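打印本页 | 电子邮件发送

Prandar 公布双臂工作单元维护办法,末端接线检查列入日常保养

Prandar 自动化部近日公布 Nodisside 车间二号工作单元的维护办法,内容涉及机械臂末端夹爪的拆装、外部走线的固定以及备件管理。办法自十二月起执行,由维护主管 Tegwen Mostyn 负责。

二号单元装有两台机械臂,用于小型零件的取放和交接,去年投入使用,至今已更换夹爪两次。第二次更换后,单元在运行中多次报出末端通信中断,每次持续时间很短,重启后恢复。维护组查阅运行记录,在累计运行 570 小时到 581 小时之间找到了大部分报警,对应的动作都是腕部大角度回转。

工程师 Idrisa Massawe 带人检查后认定,问题出在外部电缆的余量上。电缆在肘部和腕部之间固定得过紧,腕部转到接近极限时,接头受到拉扯。维护组重新布线,在腕部外侧留出一段弧形余量,并更换了一只接头。

“夹爪本身没有毛病,控制器也没有毛病。”Massawe 说,“以前保养只看润滑和螺栓,电缆是坏了才看,现在每次都要看。”
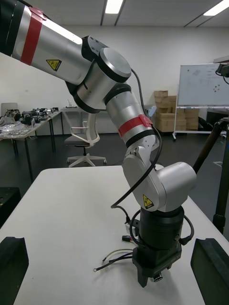
拆夹爪之前,只按急停按钮够不够?

按急停不能代替断电。操作人员应先让机械臂停在低位,再关闭控制柜主电源并挂锁,等指示灯熄灭后用万用表确认末端供电端子无电压,然后才能拔接头。两台机械臂共用一个工作区,检修其中一台时,另一台也要退出自动模式。

按照新办法,日常保养由当班人员完成,项目包括检查电缆外皮有无磨损、接头锁紧环是否到位、各关节处警示标志是否清晰。遇到标志卷边或字迹不清,应在当班内更换。臂上的固定胶带如有松脱,须整圈拆下重贴,不得在旧胶带上叠加。

定期保养由维护组完成。夹爪拆下后,安装面用无尘布擦净,螺栓按对角顺序分两遍拧紧。暂时不接的导线逐根套上绝缘套并编号,接地线最先接、最后拆。装好以后,先在手动低速下让腕部走完整个行程,观察电缆有无牵拉,再恢复自动运行。夹爪更换后还要重新标定工具中心点,标定结果存入单元档案。

Nodisside 车间的备件柜也作了调整。夹爪、接头和成品线束分层存放,线束由供应商 Cetutik 按图纸预制,长度在原设计上有所增加。车间负责人 Ysaline Sabatier 表示,过去线束在现场裁剪压接,不同班次做出来的长短不一,换线后常要返工。

维护办法全文共 53 条,附有接线图和保养记录表。Alvarado 车间的同型号单元将在明年春季改用同一套办法,培训由 Fuseini Amoah 安排,参训人员须独立完成一次夹爪拆装和一次工具标定。

纸质版维护办法可向 Prandar 自动化部文件室领取,媒体咨询请联系公司新闻联络人 Iestyn Meredith。

打印本页 | 电子邮件发送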